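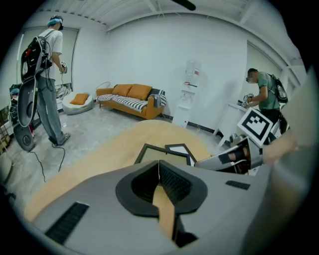 How many handheld grippers should a small lab buy in its first year? Enough to put one pair in the hands of every operator working the same shift, plus one spare pair for each room.

4.2 Planning the equipment budget

We were delighted by how far a modest budget can go when the order is planned around people! Our first plan, drawn up in September, put nearly all the money into arms and left the handheld tools as a footnote. Viorica Vlachou redid the sheet with operator hours in the first column, and the picture changed completely: 20 pairs of grippers and 26 backpacks would keep both Gillulau rooms busy for 211 working days (the arms could wait).

Figure 3 shows handheld grippers in use in a furnished room, with backpack equipment worn by the operators. Furniture is a real budget line too, and a fun one. A sofa, a desk and a round table cost little next to a single arm, and they open up a great many household tasks.

Finger pads and cables wear out first, so we set aside 42 spare sets under the Surnness line. We would gladly order more of these next time and fewer mounting plates, most of which are still in their boxes.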